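Student Robotics Program Turns Its Attention to Everyday Cleaning

When the Ullden Technical Institute added a manipulation course to its engineering program, the faculty expected most student teams to choose sorting or stacking as their final project. One team asked to clean a table instead. Its members, Macarena Paredes and Panagiotis Radonjić, are now in the last weeks of their work, and they met with the newsletter in the program laboratory together with their instructor, Dr. Rosalía Sarmiento.

The assignment gives each team one arm, one tabletop and one household task. Students collect their own demonstrations by guiding the arm by hand, train a control program on what they have recorded, and then present the results to an outside reviewer in July. The Paredes and Radonjić project is registered under the name Gadar.

"We wanted a task that everyone in the building has done," said Ms. Paredes. "People assume that wiping is simple. When you write down what your own hand does, you find that you change pressure and direction several times before you are finished."
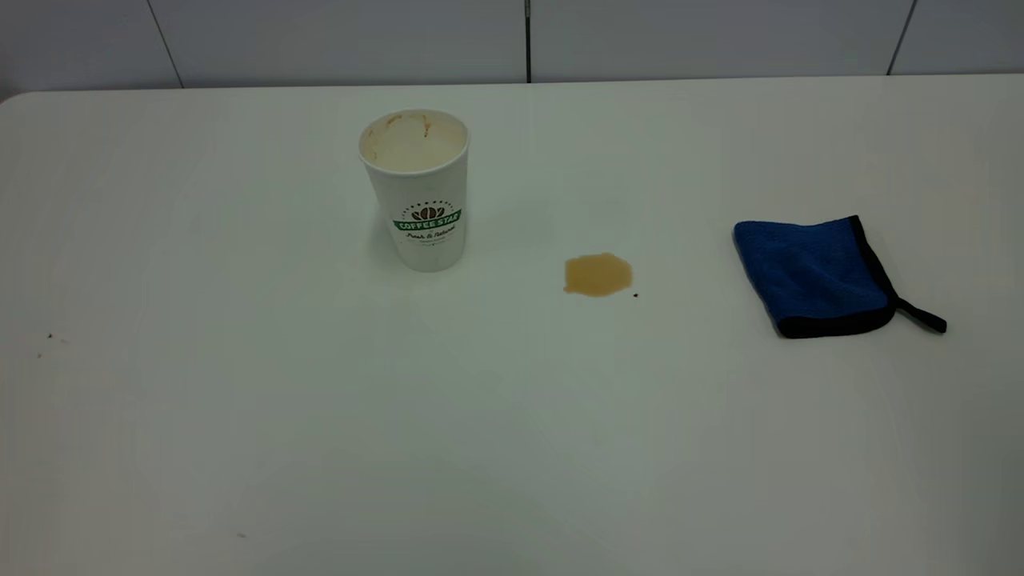
Dr. Sarmiento requires every team to define its starting conditions in writing before any recording is made. The Gadar protocol names the items to be used and the region of the table in which each may be placed. A trial in this series begins with a paper coffee cup, a small spill of coffee with milk, and a folded blue cloth to the right of the spill. The cup must remain upright and in its place throughout, and the students score a trial as a failure if the arm moves it.

"The cup was my suggestion, and the students did not thank me for it," Dr. Sarmiento said. "A spill by itself can be treated as a drawing exercise. You cover an area and you stop. A cup nearby obliges the team to think about the path of the whole arm, including the parts that are not doing the work."

The team has recorded 256 demonstrations to date. Mr. Radonjić, who manages the data, explained that a substantial number were set aside after review. In some, the cloth was picked up by a single layer and unfolded in the air. In others, the person guiding the arm hesitated, and the program later learned to hesitate in the same position.

"It copies your bad habits very faithfully," he said. "I have a way of pausing before I press down. I did not know this about myself until I saw the arm do it."

Grasping the cloth has taken up more laboratory time than the wiping motion. A rigid block presents the same shape on each attempt, Mr. Radonjić noted, while a cloth changes every time it is handled. The team's first approach brought the fingers down at the center of the fabric. Their present approach selects a point after the arm has paused above the table, and it presses down before closing.
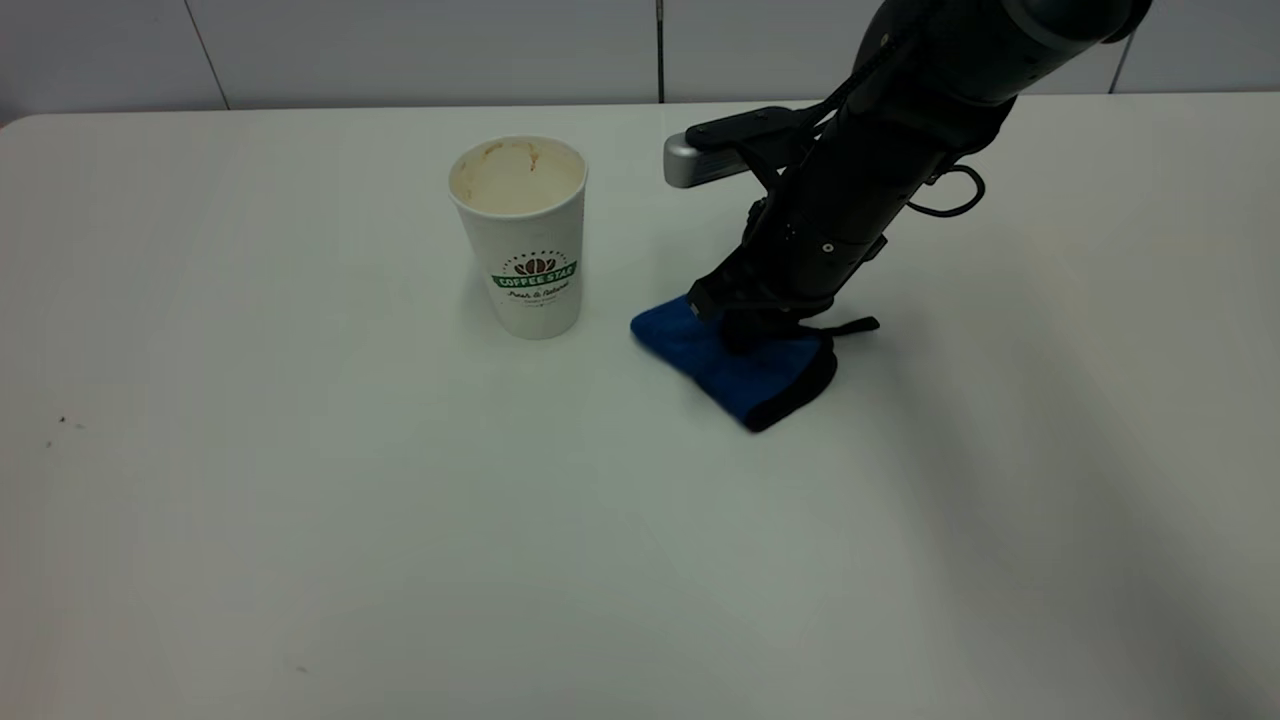

Both students spoke about the value of the program's weekly review, at which teams exchange notebooks and attempt to repeat one another's trials. Merle Donnelly, the laboratory supervisor, introduced the practice 4 years ago. Under her rules, the visiting team may use only the written instructions and may not ask questions until the session is over.

"Our first notebook said to place the cloth 'nearby,'" Ms. Paredes recalled. "The other team placed it behind the cup. They were entirely within their rights. We rewrote three pages that evening."

Ms. Donnelly said that the exercise has changed the way students write. "They arrive believing that documentation is what you do at the end," she said. "After one review they begin to keep notes during the work, and the notes are considerably better."

The final presentation will consist of 10 consecutive trials, with the position of the spill selected by the reviewer. This year's reviewer is Estíbaliz Montoya, a process engineer who completed the course herself as a student. Teams may not restart the program or adjust the arm between trials. Each presentation is followed by an oral examination on the written protocol.

Asked what they would do with additional time, the students gave different answers. Mr. Radonjić would like to teach the arm to refold the cloth when it has finished. Ms. Paredes would prefer to work with larger spills, which at present tend to be pushed outward. Dr. Sarmiento has asked them to leave both ideas to next year's class and to complete the section of their report on failed grasps, which is due to her before the presentations begin.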